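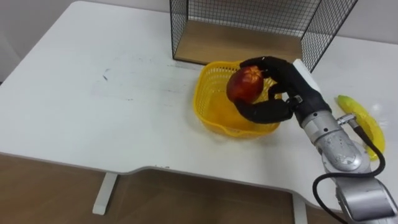
Our project looked at how fruit keeps in a shared student kitchen, and I loved every week of it! Luana Damasceno and I stored apples and bananas in 3 kinds of container and checked them each morning for 31 days. My favorite is the little yellow plastic basket, with small square holes all over its walls so air can reach the fruit from the sides. A red apple goes in the middle and the banana stays outside on the table – we wanted the two kept apart. Cauã Sampaio weighed everything, and in April we get to try pears.

Related projects
Bread boxes compared – Haris Živković
Herbs on the Sollby windowsill
Drying orange peel, part 2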